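Locum conveyancing solicitor / licensed conveyancer - Vorkside, July start 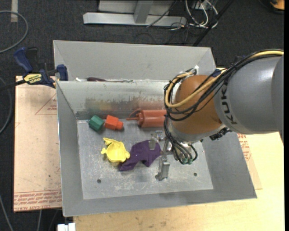 Ref 2822. Two-partner firm in Vorkside town centre, need cover from early July, initial seven weeks, could well run on. Mostly freehold sales and purchases, a few leaseholds, the odd transfer of equity. Caseload about 200 files at the moment, shared with one assistant and a part-time typist who knows where everything is.

You'll need:
- 3 years+ PQE in residential conveyancing, or licensed with similar time served
- current practising certificate, no conditions
- happy to pick up someone else's files part way through
- decent phone manner, our clients ring a lot

Useful but not essential: new build plots (we act for buyers on the Plotimdale site, contracts are fiddly), unregistered title, some probate sales. No litigation, no advocacy, no billing targets.

Hours 9 to 5.15, an hour for lunch. Two days a week from home once you've settled in, the rest in the office please. Parking is on the street, permit supplied. Station is a ten minute walk, up hill on the way home.

Rate negotiable depending on experience, paid weekly on a signed timesheet. Umbrella or limited both fine. Travel paid if you are coming from more than 21 miles away, accomodation help possible for the right person, ask.

Also looking, same firm: a private client fee earner, permanent, full or part time. Wills, LPAs, estates. Would suit someone moving back to the area. Separate advert going up shortly but send a CV now if that's you.

To apply: CV plus two referees, at least one from the last two years. Tell us your notice period and any holiday booked, this has caught us out before. No covering letter needed, a few lines in the email will do. Interviews by video, half an hour, evenings OK up to 7.30pm.

Contact Thabiso Swanepoel at Viltard Esfahani, locum desk, quoting the ref. If you've registered with us before just send an updated CV, we have have the rest. No agencies.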